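Pereyra Record Label Forum
Announcements and Releases
Topic: Pereyra — "Pustwood" vinyl reissue, pre-order terms and allocation

Posted by: Label_Desk
23 December 2023

The label is pleased to confirm that the Pereyra album Pustwood will be reissued on vinyl in February. Pre-orders are open now through the label store and through participating record shops. The pressing is limited to 2,897 copies worldwide. Of these, 300 are reserved for the deluxe edition, which includes a second disc with the complete Hateo concert recording.

The following terms apply.

Orders are limited to 2 copies per customer, counting both editions together. Orders above that limit will be reduced and the difference refunded.

Payment is taken when the order is placed. Customers may cancel without charge until the parcel has been handed to the carrier.

The concert recording was mixed from the original multitrack tapes by Fulvio Fabbri and has not been released before in any format. The studio album has been remastered from the stereo master. It has not been remixed.

Questions regarding existing orders should be sent to the store and not posted in this topic.

Label_Desk

Posted by: northgate_vinyl

Thank you for the announcement. I would ask the label to clarify two points. First, is the deluxe edition available to record shops, or is it sold only through the label store? Second, will the running order follow the first pressing, or the later compact disc, on which "Salt Ledger" was moved to the end of side two?

I should state that I manage a shop and therefore have an interest in the first answer.

Posted by: Label_Desk

The deluxe edition is sold through the label store only. The standard edition is available to all shops with an account. The running order follows the first pressing, with "Salt Ledger" as the third track on side one.

Posted by: M_Ostrander

I must register an objection to the first part of that reply. Independent shops kept this band's records on the shelf during the years when the label had no store of its own. To withhold the edition that collectors most want, and then to direct customers to "participating record shops" for the remainder, does not seem to me a fair arrangement. I would respectfully request that part of the deluxe pressing be released to shops, even if the share is small.

Posted by: quartertone

I do not agree with the previous member. A run of that size, divided among every shop with an account, would leave most of them with a single copy or none. Customers would then be calling from one shop to another, and a number of copies would be resold at a higher price before the release date. A single point of sale with a firm limit per customer is the more orderly method. The Multitside reissue was distributed through shops, and members will recall that this section of the forum was occupied with complaints for months.

Posted by: M_Ostrander

The complaints concerning Multitside related to warped discs and late delivery. They did not relate to shops. I have reread that topic and would invite others to do the same before it is cited again.

Posted by: quartertone

I have also reread it. Page 13 contains several messages from members who were refused copies they had reserved in person. I accept that warping was the larger matter. 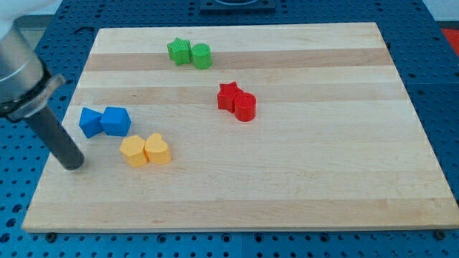 Eight blocks in four colors, arranged in pairs.

Posted by: tapehead_lowell

Leaving the matter of shops to one side, I have a question about the sound. The original pressing of Pustwood is quiet by present standards, and much of its character comes from the distance between the soft passages and the loud ones. The compact disc lost a good deal of that. Can the label state whether the vinyl has been cut from a separate master, or from the same file that will be supplied to the streaming services?

I would also welcome any information on the Hateo recording. A cassette copy has been traded among followers of the band for many years, and it fades out during the last song. If the multitrack tapes contain the full ending, that alone would justify the second disc.

Posted by: Label_Desk

A separate master was prepared for the vinyl cut, with no additional limiting applied. The streaming version is a different file and will be somewhat louder.

The concert recording is complete, including the full ending of the last song. One short gap between songs, where the tape was changed, has been closed with audience sound from the same evening. No musical material was affected and no parts were recorded again.

Posted by: tapehead_lowell

That is a full answer and I am grateful for it. My order has been placed.

Posted by: hollis_r

I wish to raise the matter of international postage. The store quotes a charge for a single record to my address that is greater than the price of the record. For two copies the charge is nearly doubled, although both would travel in the same carton. I have bought from this label for a long time and do not recall postage being calculated per item in the past. Is this intended?

Posted by: northgate_vinyl

I cannot speak for the label. My own carrier changed its international rates this year, and we were obliged to revise our charges as well. A per-item calculation is unusual, however, and may be an error in the store settings.

Posted by: Label_Desk

The per-item calculation was an error and has been corrected. Customers who have already paid for two copies at the earlier rate will receive a refund of the difference to the original method of payment. No action is required on their part. The charge for a single copy is correct and reflects the carrier's current rate.

Posted by: hollis_r

The revised total is acceptable to me. Thank you for the prompt correction.

Posted by: M_Ostrander

I note that the question of the deluxe edition has not been addressed since my first message. I would appreciate a direct reply, even if it is a negative one.

Posted by: Label_Desk

The request has been passed to the sales department. The allocation stands as announced unless a change is posted in this topic. Cancelled deluxe orders, if there are any, will be offered first to members who have asked to be placed on the waiting list — requests may be made through the store contact form, and shops may apply on the same terms as other customers.

Posted by: M_Ostrander

I do not consider that sufficient, but I thank you for the reply. I have submitted the form on behalf of my local shop.

Posted by: quartertone

Does the waiting list apply to the standard edition as well?

Posted by: Label_Desk

It does not. The standard edition will remain on open sale until the pressing is exhausted.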